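Clearing the Tables: Small Belongings in the Games Hall at Bonsu House
Project report, second-year course in Everyday Design. Group members: Senyo Aryee, Zuweira Odoi, Ekow Gbeho 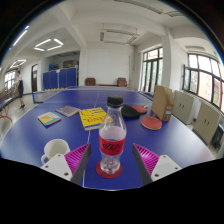
Wumpini Osei told us at our first meeting that the tables were never the real problem, and that if people had one place near the door for their bottles they would not put them on the playing surface. She asked us to write this sentence in the report before our own opinion, so we have done it.

1. Background

Bonsu House is a residence for students. It has a long hall on the ground floor with table tennis tables and blue folding partition boards. Brown upholstered chairs stand by the white wall at the far end. The hall is open in the evenings and it is used for playing, but also for reading, for drinking tea and for waiting for friends. In December the residents' meeting received complaints that players lose time before each game because the tables must be cleared first. Our group chose this as the subject of the project.

We wanted to answer two questions. Which kinds of things are left on the tables? And what simple change in the room would help people to put them somewhere else?

2. Method

We visited the hall on 7 evenings. On each visit one of us made a list of everything lying on the tables at the time of arrival, and another one spoke with the people present. We did not move anything before the list was finished. We also gave out a short questionnaire, which we called Korno, after the café where we wrote it. We gave out 73 copies and received 70 back. Three answers were difficult to read and Zuweira had to ask the persons again.

3. What we found

We divided the objects into groups.

Drinks. A water bottle or a mug was on a table at every visit. Some residents bring a coaster with them, as with the round red one under the bottle in our picture. We thought first that a coaster shows care for the table. Later we understood that it also shows the person is planning to stay, so the table becomes a kind of desk.

Books. These were the most difficult group. A bottle is picked up when its owner leaves, but books stay. They also spread. On the evening of the picture there were three of them, and the largest, a yellow one with "ONE" in red letters, was lying over part of the centre line. It is not possible to play on a table in this condition.

Playing equipment. Paddles should of course be near the table, but between games they lie on it, and they get mixed with the other things. Red and black rubber faces look alike from one paddle to the next, and several residents told us that they had taken a wrong one to their room.

Boxes. A cardboard box was often standing open on a table. When we asked what it was for, we received different answers. Some believed it was for paddles, others for lost property.

In the questionnaire, most people wrote that they clear the table only if they want to play themselves. Benedito Nogueira wrote a long answer on the back of the page. His opinion is that the hall has no surface of a normal height apart from the tables, and the low furniture by the chairs is too far away when you are in the middle of a game. We agree with him.

4. Our proposal

We propose a narrow shelf along the side wall, at elbow height, with 4 sections. The first section is for drinks and has a raised edge and a cork surface. The second is for books and should be wide enough that a large book can lie flat. The third has hooks for paddles. The last one is open, for keys and telephones. We gave the shelf the working name Bater.

The cardboard box should be replaced by a container with a clear label. The label must be large, and on the side that faces the players.

We made a trial model from old boards and put it in the hall for two evenings. The drinks section was used at once. The books section was used less, and one person said that she did not notice it was for books. We then moved it nearer to the chairs, but there was no time to test this position properly.

5. Difficulties

We had planned to test a small drying rack for cups, the Dririer, designed by another group of our course. It was not ready, so this part is missing. Ekow also became ill in the third week and two of the lists were made by one person only.

6. What remains to do

The shelf must be measured again together with the house manager, as the partition boards need enough space to be folded and moved. The material for the book section is not decided. Senyo will keep the trial model in his room until the next residents' meeting.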